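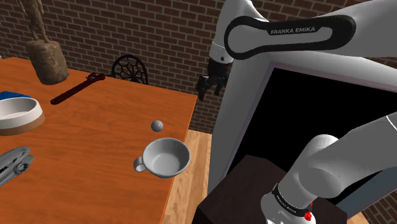
Ambiente de simulação: braço Franka Emika com garra de dois dedos junto à mesa de trabalho, com chave ajustável, caneca e outros objetos.

Técnico(a) de planeamento e aquisição de equipamento de automação
Sterkovex, unidade de Sternotside
Referência 511
Publicado em 22 de janeiro de 2026

A Sterkovex pretende contratar um(a) técnico(a) para a preparação do plano de aquisição de células de manipulação robótica do projeto Kurnach. A função integra a equipa de engenharia de processo e reporta a Mehrangiz Hosseinzadeh, responsável pelo planeamento de investimento.

Enquadramento
O projeto Kurnach prevê a instalação de 2 células de manipulação de objetos variados sobre bancada. Antes da abertura da consulta ao mercado, cada configuração é avaliada em simulação: alcance do braço, abertura da garra, altura do pedestal e posição da mesa. Os resultados são convertidos em requisitos técnicos e em rubricas orçamentais. A escolha do fabricante não está fechada; o modelo usado na simulação não condiciona a adjudicação.

Funções
Redigir os cadernos de encargos para braços, garras, controladores, pedestais e bancadas.
Manter a folha de custos por célula, com separação entre aquisição, integração, formação, peças de reserva e manutenção.
Comparar propostas de fornecedores em base homogénea, incluindo prazos de entrega, condições de garantia e custo das licenças de software.
Traduzir os relatórios de simulação em valores verificáveis na receção do equipamento.
Acompanhar os ensaios de aceitação em fábrica e no local. Prevê-se a primeira receção em maio.
Atualizar o inventário de consumíveis e objetos de ensaio do laboratório Rashti.

Requisitos obrigatórios
Licenciatura em engenharia mecânica, eletrotécnica, mecatrónica ou gestão industrial.
Experiência comprovada em compras técnicas ou em orçamentação de equipamento industrial.
Leitura de desenhos de implantação e de fichas técnicas de robôs (carga útil, alcance, repetibilidade, interfaces).
Domínio de folha de cálculo, incluindo modelos de amortização e de custo total de propriedade.
Português e inglês escritos.

Condições preferenciais
Contacto anterior com ferramentas de simulação robótica. Não se exige programação, mas o(a) candidato(a) deverá saber alterar os parâmetros de um cenário existente e exportar os resultados.
Conhecimento das normas de segurança aplicáveis a robôs colaborativos.

Condições contratuais
Contrato a termo, a tempo inteiro, com possibilidade de renovação após o encerramento do projeto. Remuneração base mensal ilíquida de 1.555 euros, acrescida de subsídio de refeição e de um complemento mensal de 200 euros nos meses com ensaios fora das instalações. As deslocações a fornecedores são pagas pela empresa. O regime é presencial durante o período de receção e misto no restante.

Candidatura
Os candidatos devem enviar curriculum vitae, certificado de habilitações e uma nota, com o máximo de duas páginas, que descreva um processo de aquisição de equipamento em que tenham participado: objeto, critérios de avaliação, desvio entre o valor orçamentado e o valor final, e causas desse desvio. Podem ser omitidos os nomes dos fornecedores. Não serão consideradas candidaturas sem a nota.

A seleção compreende análise documental, exercício prático de comparação de três propostas e entrevista. O exercício é feito em folha de cálculo fornecida pela empresa. As questões técnicas sobre as células e a simulação devem ser dirigidas a Farhad Kordestani, com indicação da referência do anúncio.

Contacto: Sterkovex, Recrutamento, Sternotside | © 2026 Sterkovex. Todos os direitos reservados | Voltar ao topo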